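**Lining and flooring notes: small rooms and enclosures**

31 December 2019

The Allcombe store will carry two new ranges from January: the Kistis wall panel, in plain and printed finishes, and the Poltier roll mat. Both are intended for interior use on flat, dry surfaces. The Lemieux edging strip remains in stock in silver and white. Members holding the old price list should discard it, as the item codes have changed.

Panels should be left unwrapped in the room where they will be fitted, laid flat, overnight. Cutting is done from the printed side with a sharp knife and a steel rule. 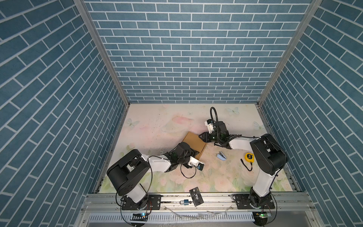
Can printed panels be fixed over existing paint?

Sound emulsion is a suitable base once it has been washed, rinsed and left to dry. Gloss paint must be rubbed down first, and flaking paint must be scraped back to a firm edge. Apply the adhesive in vertical lines and press the panel from the centre outwards. Where the old paint lifts under a strip of tape, treat the whole wall with sealer before fixing.

The Kistis panel is 705 mm wide. A wall 3000 mm long therefore takes four full panels with a remainder of 180 mm. Divide the remainder between the two ends if the pattern allows it. With a repeating pattern, start each wall at the same height, measured from a level line and not from the skirting, and check the first panel again after the adhesive has begun to grip. Cut pieces under 50 mm wide are difficult to keep straight and should be avoided.
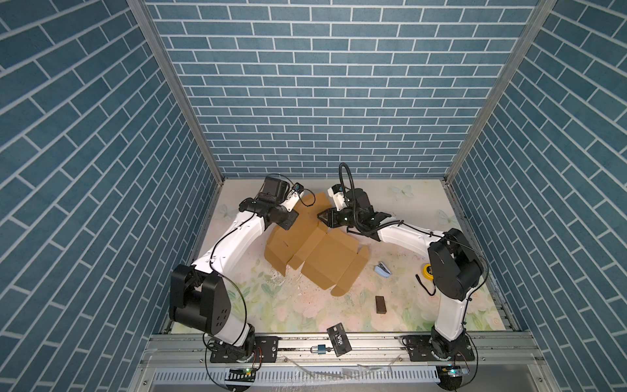 Pattern matching at internal corners accounts for most of the queries received at the Allcombe counter. A brick print is the least forgiving, as any difference in height shows along every mortar line. A post at the seam, such as the silver aluminium ones between these blue brick panels, covers the cut edges, but it does not correct rows that are out of level. Set the back wall first, then work forwards along each side. Lemieux strip is sold in one length only and should be cut with a fine-toothed saw.

Poltier mats are cut 2 mm short of the wall on each side. Sweep the floor before unrolling. Heavy items should be lifted into place, as dragging them will mark the printed surface. Clean with warm water and a little washing-up liquid; solvent cleaners will dull the print.

Orders for either range should quote item code 112 for panels. Mat codes are listed on the counter sheet.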